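Chapter 2
Reading a Menu: How Restaurants Decide What to Offer

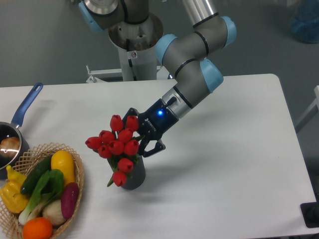
Tegwen Vaughan once remarked that a long menu made her trust a kitchen less, and that she would sooner choose between six dishes than sixty. Many diners feel the same, though plenty of others like a menu with pages to turn. This chapter looks at what lies behind the choice, and at how the length, order and wording of a menu affect both the cooks and the people eating.

A menu is a list of promises. Every dish on it has to be ready to cook at any point in the service, from the first table at noon to the last order of the evening. The ingredients must be bought, stored, prepared and, if they do not sell, thrown away. A restaurant with 100 dishes may seem to need an enormous larder, but this depends on how the dishes are put together. Many large menus are built from a small set of parts. The same sliced beef may be served with black beans, with ginger and spring onion, or over noodles. The diner sees three dishes and the cook sees one tray of beef.

We shall follow two restaurants through the chapter. The first, Skuditz, is a family dining room in Stevville with 32 seats. It serves a short menu that changes with the market. The second, De Smet, is a larger place in Bremthorpe, open from late morning until eleven at night, with a printed menu that has hardly altered since 2000. Both are busy and both make a modest profit, but they go about it in very different ways.

At Skuditz the menu is written in the afternoon, once the deliveries are in. If the fish is poor there is no fish. Regular customers accept this and some come for that very reason, but a party with one fussy eater may well go somewhere else. The kitchen wastes little. Its main difficulty is that each new dish has to be explained to the waiting staff, who then have to explain it again at every table.

De Smet has the opposite problem. Its customers know what they want before they sit down. The braised rabbit and the mussels account for much of the trade, and taking either of them off would bring complaints. Other dishes are ordered so rarely that the cooks have to look them up. The owners have tried twice to shorten the list. Each time a few of the dropped dishes were put back by December, when families book their yearly meals and ask for what they had before.

Price also shapes the list. A costly dish, such as a whole roast duck, may sell poorly and still be worth keeping, as it makes the dishes near it look reasonable. Some kitchens ask for a duck to be ordered the day before. This protects them from waste, and it tells the customer that the dish takes time.

Section 2.1 deals with shared ingredients and the daily preparation list. Section 2.2 covers prices and the cost of a plate. Section 2.3 turns to wording, including the names of dishes carried over from other languages. Before going on, find the menu of a restaurant you know well and mark every dish that uses the same main ingredient. You will need it for the first exercise.

Contact us | Copyright and permissions | Back to top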